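Jobs > Food & Kitchen > Recipe Testing > Home cooks

Jobs Calls Newsletter Archive Contact

Home cooks wanted to test slow-cooker and soup recipes (paid, from your own kitchen)

Lerkell Kitchen is putting together a winter collection of soups, stews and braises, and we need people to cook them before we print them. We have our doubts about most recipes, including our own. "Ready in 30 minutes" usually means someone else has already peeled the squash. "Serves six" often means six people who had a big lunch. We would like to catch that kind of thing before a reader does.

You don't need training. We have had chefs do this job and they were mostly bad at it. They fixed the recipe as they went along and then told us it was fine. We want people who will do what the page says, even when the page is wrong, and then write down what happened.
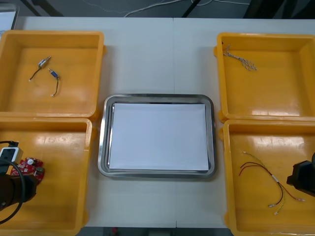 What you would be doing

- Cooking two recipes a week for the length of the project, which starts in September
- Following each one exactly the first time, with no extra garlic
- Timing yourself from the moment you take out the cutting board to the moment you could put a bowl on the table
- Filling in a two-page form, with at least one complaint
- Telling us whether you would make it again if we weren't paying you

That last question matters more than the rest. Testers like to be nice. If everyone gives a lentil soup four stars out of five, we assume nobody wanted seconds.

What we pay

$47 per recipe, plus groceries up to the limit printed on the recipe sheet. Keep your receipts. If a recipe fails because of our instructions, you still get paid. If it fails because you swapped the barley for rice, we'll have a talk about it. We don't offer "exposure" and would be suspicious of anyone who wanted it.

Who should apply

You should have a working oven, a large heavy pot and a slow cooker of any make. An old one is welcome, and we'd like a few that run hot. You should be feeding at least one other person who will give you a straight opinion. Teenagers are ideal.

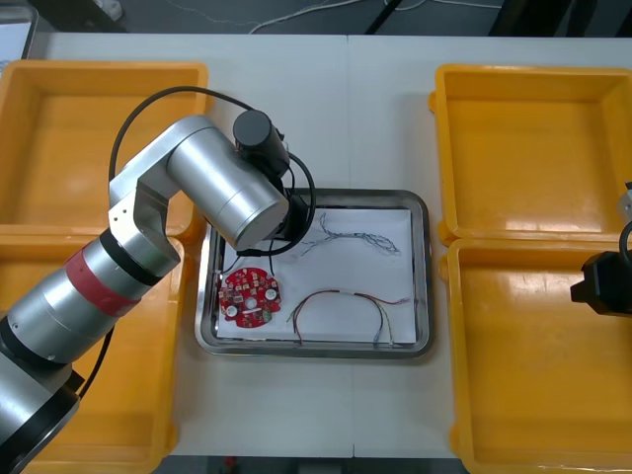
We are also looking for a few people who don't much like cooking. Recipe writers tend to forget about them. If you resent browning meat in batches, we want to know whether the stew is any worse when you skip it. I have my own theory, and Napaporn Jitpraphai, who edits the collection, has the opposite one, and so far neither of us has proved a thing.

Please don't apply if you sell a diet plan, a line of spices or a set of pans. Last time we had 229 applications and a surprising number of them were really ads.

How to apply

Send a short note to Jordan Rudd at the Lerkell Kitchen test desk, using the contact page. Tell us what you cooked on Wednesday, even if it was toast. Then pick one recipe you've tried from a book, a package or a website, and tell us in a paragraph what was wrong with it. Skip the résumé. We won't read past 1000 words, and you shouldn't need half that.

If we like your note, we'll send one trial recipe, paid at the full rate. It's a bean soup, and there is a mistake in it.

14 shares | 6 comments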